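Re: Moving to Hebden with two old cats
Posted 04/10/2026

maplehollow
We're driving 212 miles in August and I'm already fretting over Ako and Zeston, bless them. Do I let them roam the new house right away?

roycheetham
Oh, please don't! One quiet room for 2 weeks, with their own unwashed blankets. It worked beautifully for ours.

tansy_b
Sorry Roy, I have to disagree. Two weeks shut in would have broken my old girl's heart. We opened the door after the first night and she was happier for it.
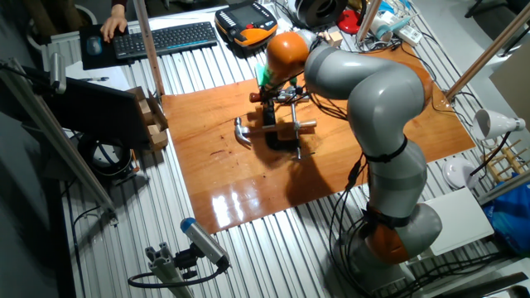
Mind you, she's a bold one, and I did keep the cellar closed until she'd found her litter box.

maplehollow
Thank you both! Maybe I'll let Zeston decide.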